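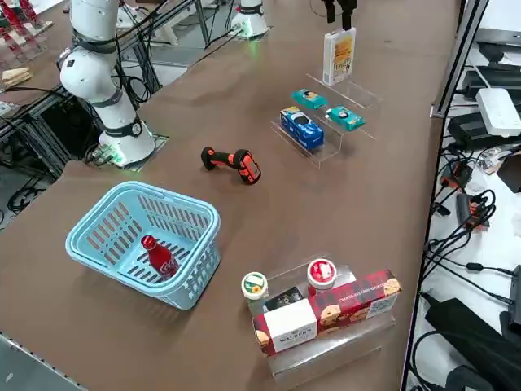 Svitlana Tymoshchuk does not like the word "intelligent". She has worked on the planning software at Hurnivent for most of its life, and when we spoke on May 22, 2018 she kept bringing the talk back to timing.

"People ask how the arm knows what a bottle is," she said. "The harder part is deciding what to do when two arms want the same bit of table."

The planner, called Ongart, keeps one shared model of the workspace. Each arm asks for a volume and a stretch of time, and the planner grants it or offers something later. An early version replanned everything whenever an object moved. It took 400 milliseconds on a good day, and the arms stood waiting. The present one only replans the part of the path that has changed and is usually done in 200.

Clear shelving is still a problem. Depth cameras see through acrylic or pick up a reflection from it, so the shelves are entered by hand as solid shapes. "It's not clever," Tymoshchuk said, "but the arm stops trying to go through them."

Grasping is handled by a separate module, which scores about 270 possible grips for each object and passes the best few to the planner. Often the top one can't be reached — a basket wall is in the way, or the wrist would have to turn too far.
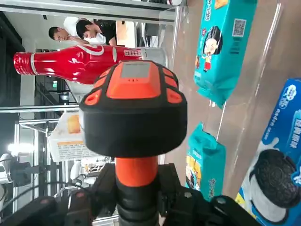

Boonmee Wattanapong thinks the two modules should never have been split. He told me that a grip score means little until you know whether the arm can get there, and that he would have both worked out in one pass. Tymoshchuk has heard this before. "He may be right," she said. "But I can test mine separately."

The tests come to 1,622 at present. They run every night in simulation, and failures are replayed on the real arms in the morning.

Recent interviews
Pongsak Chaiyaporn on logging and replay
Odette Charpentier: why Willari dropped its own simulator
Rungnapa Sriwong on calibrating wrist cameras

Contact us | © 2018 Zirkavano | Back to top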